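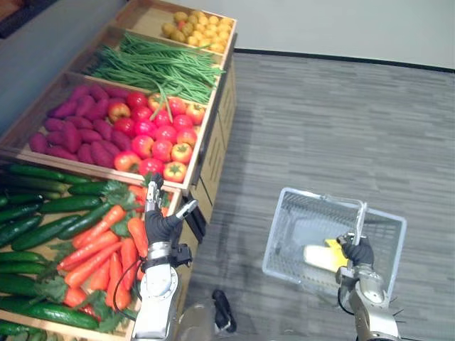 Figure 8.1 A tiered stand with sloped trays. Yellow potatoes at the back, then green beans, then purple sweet potatoes beside tomatoes, with cucumbers and carrots in front.

Chapter 8
Setting Out the Vegetables

Walk into almost any grocery store and the produce section gets to you first. It has color and it has smell, and it changes through the year in a way that the canned soup aisle never will. It's also the part of the store where the person doing the work has the most say in how things look. A box of crackers is the same box wherever you stand it. A carrot can point in any direction you like!

In Chapter 7 we followed a delivery from the back door to the cooler. Now we get to bring it out front. You'll learn how to choose a place for each vegetable, how to fill a sloped tray so it stays filled, and how to keep the whole stand looking good after customers have had their hands in it (which they will, and which is the point of having it there).

What this chapter covers
8.1 Reading a stand: tiers, dividers and lips
8.2 Choosing neighbors by color and shape
8.3 Long vegetables and round vegetables
8.4 Topping up during the day
8.5 Baskets, scales and the shopper's path

Words to know
Tier: one level of a stepped display.
Divider: the strip or wall between two compartments.
Lip: the raised front edge of a tray.
Facing: the side of a vegetable that the shopper sees first.

Look again at Figure 8.1 and think about color before anything else. Purple sweet potatoes next to red tomatoes is a bold pair, and I love it. Each makes the other easier to find from across the room. Now think about shape. Tomatoes are round and want to roll, so the lip in front of them earns its keep. Green beans are light and slippery and travel over a divider at the smallest nudge, as one of these has. When you walk past a stand, get in the habit of looking along the dividers. A bean in the wrong tray takes a second to put back.

Shoppers see all this while carrying something. We'll spend a good part of Section 8.5 on the humble shopping basket, because where people pick one up, and how full it gets, shapes how they move through the vegetables. Slotted sides keep a basket light and let grit fall through, but they also let small loose items poke out, so bags should be within easy reach of the beans and chilies.
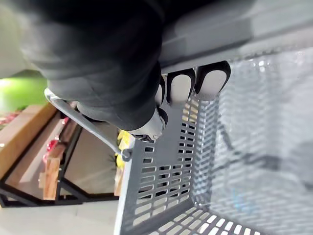
What should go into a basket first, the tomatoes or the potatoes?
Potatoes. Heavy, firm vegetables belong on the bottom, and tomatoes ride on top where nothing can press on them.

You can help with this when you plan the path. If shoppers meet the roots early and the soft things late, their baskets pack themselves in a sensible order.

Figure 8.2, coming up next, is a lesson in long shapes. The green onions lie with their white bulbs to one side and their leaves stretched out to the other, so both ends get seen. Under them are napa cabbages, with those lovely crinkled yellow tips. The bitter melons next door all slant the same way, and a whole compartment of bumpy skins suddenly looks calm and easy to shop. Compare them with the carrots, which point wherever they please. Both ways work. A lined-up tray looks cared for, and a heap looks plentiful. 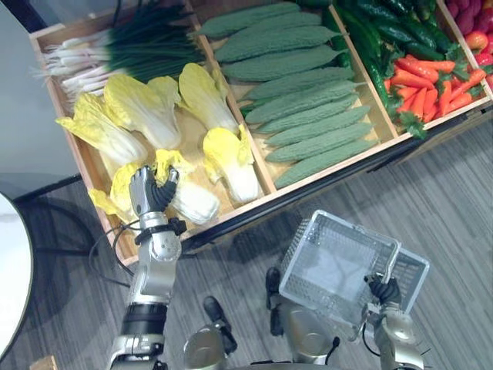 Figure 8.2 Side-by-side compartments.

Lay bitter melons in rows if you have the time, Nkechi Garba told us, but never hold up the morning for them, "and please don't stack them so tight that a customer is scared to take one." We agree, and Section 8.3 shows a looser row that still reads as a row.

Before you read on
1. Visit a produce section and sketch one stand. Label the tiers, the dividers and the lips.
2. Find two vegetables of nearly the same color sitting side by side. Where would you move one of them?
3. Take 500 grams of green beans and arrange them in a shallow tray at home, first as a bundle and then as a heap. Which one holds its shape after you lift out a handful?

Keep your sketch. You'll need it again for the activity at the end of Section 8.2.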